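Fabric Care FAQ: Fleece and Looped-Pile Throws

What temperature should I wash a Piltmont throw at?
Cold, on the gentle cycle. Keep the spin speed below 1000 rpm. Higher speeds flatten the pile along the folds.

Can I use fabric softener?
No. Softener coats polyester fibers and makes them clump. Use a liquid detergent at half the normal dose.
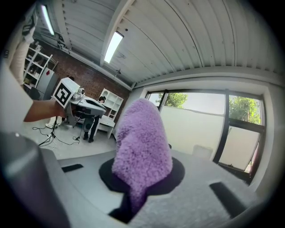 Powder detergent is acceptable if it is fully dissolved before the load goes in.

Can it go in the dryer?
Use the no-heat setting only. Polyester pile starts to deform well below its melting point, and the damage is permanent. Line drying is preferred for the 200 series.

How do I fix a pulled loop?
Work it back through from the reverse side with a blunt needle. Do not cut it.

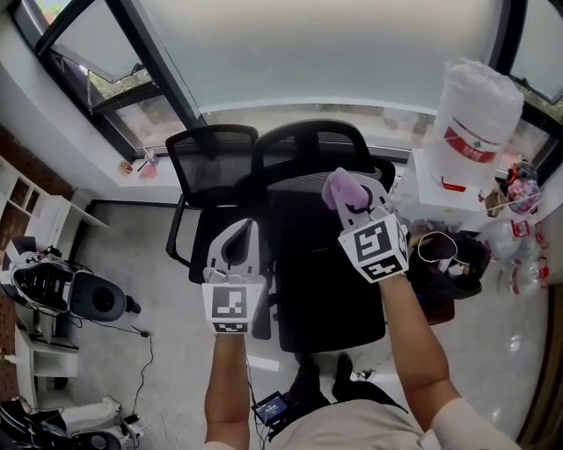

Delaunay

Does the color run?
Wash dark shades separately the first two times. Pastels can go in with other light items.

Where is the style number?
On the side seam label, under the fiber content. Styles 124 and 953 have a cotton backing and may shrink slightly.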